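Progress report to the Medeiros Fund, second period
Prepared by Lindalva Meireles, 2 September 2024
Grip release fault and stop-circuit review

You asked in May for a plain account of the fault and a date for its repair. I can give you the first. I am not ready to give the second, and I would be careful with anyone who does.

The fault is easy to state. On some picks the fingers report closed when they have not closed on anything, and the arm carries on as if it had a load. Of 358 logged attempts in this period, 282 finished cleanly. Most of the rest were false grips. Nested kitchenware remains our worst case, with thin handles that fan out at different heights and leave the fingers very little to close on. 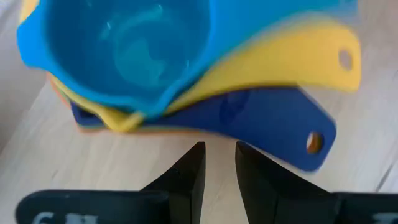

Page 2 of 4

Radymyr Bondarchuk traced part of the trouble to the closing threshold, which Ilell shipped at a value that suits thick, rigid parts. He lowered it. False grips went down and dropped items went up, so I don't count that as a fix. The supplier's position is that our handling is at fault. They have sent no test data to support this, and Forough Mirzaei has asked for it twice.

The safety matter worries me more. In one run the arm kept moving after the soft stop was pressed, and Ronaldo Honorato had to use the hard stop on the wall. No one was hurt. The controller log shows the soft stop arriving and then being queued behind a motion command. The Kurnar software update is supposed to give it priority. We ran 117 stop tests on the update and all of them passed, but the original failure came up once in a period of ordinary use, and I would want 1000 clean tests before believing it is gone.
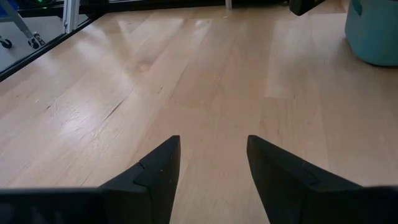

Until then the rule is hard stop only, with a second person in the room for every run. Simone Cordeiro has rewritten the start-up sheet to say so. It slows us down and the next figures will show it.

Spending is within budget apart from the replacement fingers from Cekellow, which cost more than quoted. I have disputed the invoice. I also ask that the public demonstration be taken off the schedule. I know it was promised to your board, but I won't sign off on visitors near the arm with the stop fault still open.

Still owed to you: the supplier's test data, if it comes, and the full stop log.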